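January 19, 2025
Dye room, black vat again

Long day on the logwood and I'm purple to the elbows. Second attempt at the Minard recipe, with the iron halved, as Kirsten Holst kept telling me to do back in June (yes, yes, you were right). 166 g of scoured cotton in the small pot, 19 g of chips per pass, three passes, and a proper rest overnight between the first and the second. The first pass gave me a sad aubergine colour. The second was a nice slate. By the third it was black enough that A-yeong walked past and asked whether I'd bought it in!

Rinse water still ran grey on the fifth go, so I'm not calling it fast yet. Krishnamoorthy thinks our tap water is the trouble and wants to try the rain butt. Fine by me, but he can carry it.

Wool swatches in the same bath came out harsh and a bit crunchy. Too much iron even at half. Sandro has the spare skeins if anyone wants to try a quarter – label them, please, because I have 109 swatches in the drawer and far too many of them say "black??" in my handwriting.

Still to do: rub test on white calico, light test on the south windowsill (half of each strip covered with card), and ring Trerkulthorpe about the chips, as the last bag was mostly dust.

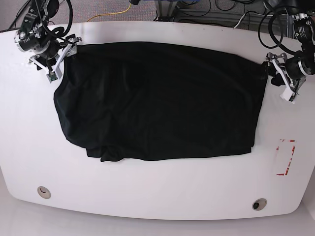
Judging a black is harder than mixing one, and I've been getting it wrong by looking at swatches hanging over the sink. From now on everything gets checked against white. A black garment spread out over a white tabletop shows you the soft creases and that slight sheen straight away, and I want to compare ours on the same sort of background before I decide whether the third pass is worth the chips. Mohammed-Awal reckons two passes and a longer soak would do it. Pot's free tomorrow, so I'll weigh out another 166 g tonight and start him a two-pass batch – chips are already soaking in the blue bucket, don't tip them out.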